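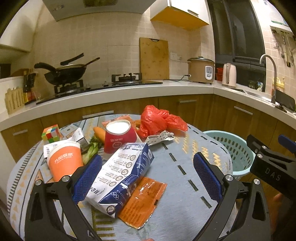 Wouldn't it all come out the same if you start with the same milk, a classmate asked after our first short talk, and does it even matter which yogurt you stir in? We were so happy to get that question, which pretty much became our whole project!

Projects > Food and Everyday Science > Student Reports > Yogurt at Home

Search reports Go

Same Milk, Different Yogurt: Comparing Two Starters

Why we picked this

Our class unit was on fermentation, and most groups went for bread or pickles. We wanted yogurt. It is a living food you can make overnight in a regular kitchen, and the change from a thin liquid to something you can stand a spoon in is just great to see in the morning. Yogurt sets when bacteria eat the milk sugar (lactose) and turn it into lactic acid. The acid makes the milk proteins clump together into a soft net that holds the water in. More acid means a more sour taste, and usually a firmer set, up to a point.

Materials

We used whole milk for every jar. The two starters were plain Trulora yogurt from the grocery store and a thick yogurt from the Lazarević dairy stand at the Hirkeden market. Both list live cultures. We also had six glass jars with lids, a cooking thermometer, a kitchen scale, pH strips, and a picnic cooler to keep the jars warm.

Method

We heated the milk until it was steaming but not boiling and held it there for a while. Heating changes the whey proteins so they join the net too, and the yogurt comes out thicker. Then we let the milk cool until it felt like a warm bath. This is the part where you need patience - if the milk is too hot you kill the bacteria, and if it is too cool they hardly get going.

Each jar got 50 grams of starter, mixed first with a little of the warm milk so there were no lumps. Half the jars got Trulora and half got Lazarević. We closed the lids, packed the jars in the cooler with towels and a bottle of hot water, and left them alone for 16 hours. After that they went into the fridge until the next afternoon.

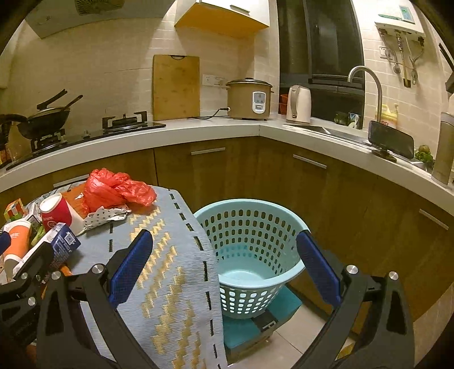

For the taste test we put the yogurt in plain paper cups marked with a letter, so the tasters had no idea which was which. They wrote down how sour it was, how thick it was, and whether they would eat a whole bowl of it.

Results

The starters made clearly different yogurt. The Trulora jars were smooth and mild, a bit loose, and poured off the spoon in a ribbon. The Lazarević jars were firmer, with a sharp, almost lemony taste and a thin layer of whey on top. The pH strips agreed with the tasters, although the color steps on the strips are wide and we had a few arguments over the shade.

Tasters were split on which one was better. People who like yogurt with fruit mostly went for the mild one, and people who put it on potatoes or soup loved the sour one. One Lazarević jar came out softer than the others. It was sitting next to the cooler lid, so it may have lost heat.

What we would change

A cooler loses warmth slowly, and we did not measure the temperature overnight. Next time we want a thermometer that keeps a record. We would also like to save a spoonful from each batch and keep the line going, to see if the taste drifts. And we really want to try goat milk!

Related reports
Sourdough in a Cold Classroom
How Salty Is Pickle Brine?
Zalari Apples and the Browning Problem
Why Some Cheese Squeaks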